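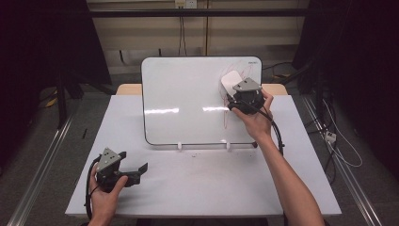 Home | Diary | Recipes | Letters | About me

Thursday, September 29, 2022

Today I was thinking a lot about the whiteboard, which is maybe a strange thing to think about for a whole day. I will write it down anyway, so that my head is free for the evening.

Since May I keep one small whiteboard on the table for my lists. Before, I had paper everywhere, in the pockets, in the books, even inside the bread box. Kalliopi Dervishi, who lives on the floor under me, told me that I need one place for everything. She is right about many things and she knows it. She teaches bookkeeping at Nadon two evenings every week, and she wipes her board before she says good night to the class, always.

I do not have this discipline. I leave the red writing for many days, and then it does not want to go away so easily. Red is the worst in my experience. Black I can take off even after a week, but from the red there stays a pink shadow, and when I write new things on top I read the old ones also. Last week I bought potatoes two times for this reason.

So this morning I asked Kalliopi how she does it. She gave me these rules, and I copy them in the order she said them:

Start at the top and go down, so the dust falls on the part which is still dirty.

Press the eraser flat, not with the corner.

Do not go in circles.

If the color stays, write over it with a fresh black marker and wipe at once.

The last one I did not believe. I tried it after lunch on the old word "pharmacy" and it went away completely! I was so pleased that I did it also with "Halilović", which is the shop where I must bring back the lamp, and then I had to write it again, because the lamp is still standing in my hallway.

After this I looked at the eraser itself. I hit it on the window ledge outside and a gray cloud came out. I think I never cleaned it before. Kalliopi says a tired eraser only carries the ink from one place to another place, like a bad postman.

In the afternoon I took the bus to Tesgate for a new marker. They had blue and green but the blue was dry already in the shop, I tested it on my hand — it made nothing. I took the green. The woman there wanted to sell me also a bottle of spray and I said no, I have water and a cloth.

Now it is almost nine. On the board for tomorrow I have: lamp, letter to my aunt in Grerkirano, onions. The letter I am moving from one day to the next already the whole month. I wrote it in green this time.

The soup is ready, I must stop.

Filed under: Home, Small things

6 comments | 2 shares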